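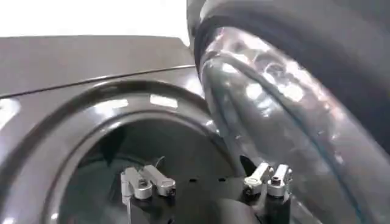
Figure 1. Wrist camera view at the washer: both grippers open at the mouth of the drum, glass door to the right.

Skarnetti: Knowing When Not to Trust a Wrist Camera
Final report, Robot Software Project, Estotlow College

1. What we wanted to build

Our arm controller, Bashir, gets its idea of the world from small cameras near the grippers. They move with the arm, so they see the target very close up, which is great for grasping. They also see every shiny surface and every ceiling light very close up, which is less great. Skarnetti is a small program that sits between the cameras and Bashir and gives each image a trust score from 0 to 1. When the score is low, Bashir slows down and leans on its last good pose estimate.

We picked a front-loading washer as our main test object because it is so hard! The rim and the body are glossy, the drum is nearly black inside, and the open door is a big glass bowl full of reflections. Our first pose estimator, built on a library called Nusen, loved those reflections. It kept matching highlights as if they were fixed points on the machine, and the door estimate slid along with them when the arm moved.

2. How the score works

The score mixes two checks. The first looks for blown-out areas and measures how much of the image they take up. The second tracks bright spots over several images and compares their motion with what the joint encoders say should happen. A bolt head moves the way the arm math predicts. A highlight on curved glass usually doesn't – and that gave us our favorite plot of the whole semester.

We labeled 491 short clips by hand. Of these, 189 had a pose error large enough to make a grasp risky. We kept the clips from 13 recording runs completely out of tuning and used them for the final test.

3. Away from the washer

Moving with something in the gripper was harder. A shiny, crumpled item reflects light right where the camera looks, and when the camera also tilts up toward the ceiling lights, the edges of the shelves smear too.

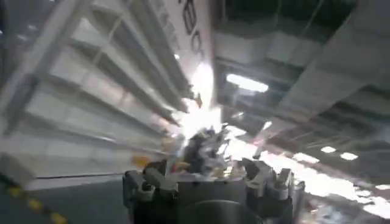

One reader of our draft asked why we didn't just lower the exposure and skip the score. We tried it, and it helped with the glare, but the inside of the drum went black and Nusen lost the few features it had there. Exposure control and scoring would probably work well together, and we would love to see the next group try it.

4. Still open

The motion check needs several images before it says anything, so the first moment after a fast turn is unscored. For now Bashir treats that gap as low trust. It makes the arm a bit timid at the start of each move, and our next change would be to carry the old score over with a decay.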